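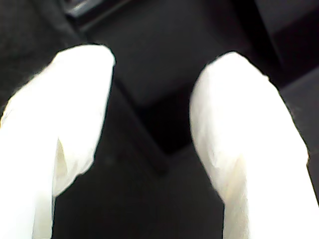

Report of our visit to the Aigner linen house, Pedonau

In March our sewing circle went to the open day of Aigner in Pedonau. We took the early bus and arrived before the doors were opened, so we waited in the yard and drank coffee from our flasks.

The tour was led by Balthasar Bühler, who has worked there since he finished school. He started with the store room, where the finished cloth is kept until it goes to the customers. He told us that they send out 3,000 tablecloths in a year, most of them to hotels, and that an order from Ratton had left the evening before our visit.

After this we came to the folding room. It is quieter than I had expected. A tablecloth is folded first along its length and then across, always with the hem to the inside, and it is pressed again before packing. Mr Bühler let two of us try it. My corners did not meet, and he did it a second time for me, very patiently.

The mending room I liked most. Urs Schwaiger works there alone - he repairs old pieces which families send in. He explained how he takes a thread from the hem of the same cloth, so that the colour is the same as in the damaged place. I have done it wrongly for many years with new thread.

The shop is small and closes at 4 in the afternoon. Remnants are sold by weight, and I bought enough for six napkins. The tour costs nothing, but one should write to them before, because the groups are small. Next year we would like to see the weaving mill in Povstead, if the bus still goes there.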